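Blog > Kitchen Table > Bread

Search this blog Go

Posted in June by Haruto Nagano

So I've been baking the same sourdough for most of a year now, and last month I finally changed the flour. I know, thrilling stuff. But a few of you asked in the comments what happened with the Granarano bag I mentioned, so this is the long answer.

I'd been using plain supermarket bread flour up to then. It's fine! It makes a loaf! But my aunt moved out to Hanthorpe and there's a little grocery on the main street that sells Granarano by the scoop, and she mailed me a bag that was leaking at one corner and smelled wonderful, kind of like hay and peanuts.

The first loaf was a brick. I used my normal amount of water and the dough just drank it and sat there looking at me. The second time I added 30 grams more and gave it an extra 15 minutes before the salt went in, and it loosened up a lot. Still sticky, though. My shaping is not great on a good day, and with this stuff I was peeling dough off my wrists (and my watch, take your watch off).
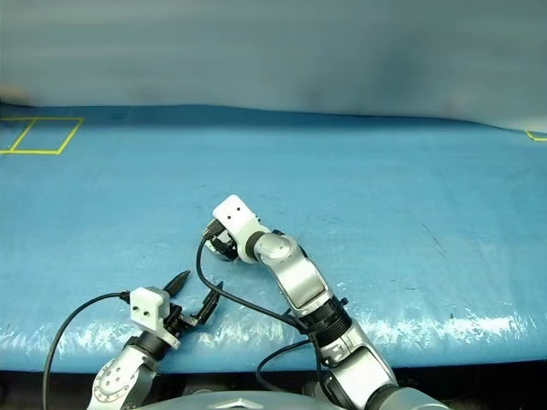
What helped most was wetting my hands and leaving the flour jar alone. Every time I panicked and threw more flour down, I got those dry gray streaks in the middle of the crumb. Wet hands, a scraper, and move fast. I also stopped trying to make a perfect tight ball and just folded it over itself like a letter, turned it, did it again, and dropped it in the basket.

The other change was the fridge. I used to leave the shaped dough in overnight and bake before work, but this flour seems to go faster than my old one, and by morning it had spread out and gone slack. Now I shape it late, after the dishes are done, and it goes in the oven at 6 a.m. when I'd be up anyway with the cat.

Loaf number five was the good one. Big ears, dark crust, a little sour but not so sour that my sister complained. It weighed 821 grams out of the oven, which I only know because I'd just put new batteries in the scale and was weighing everything in sight. We ate half of it standing up, with too much butter.

I still want to try it mixed half and half with the old flour, mostly to make the bag last. If anybody has done that, tell me how much water you used! Next up is rye, once I've cleaned the starter jar.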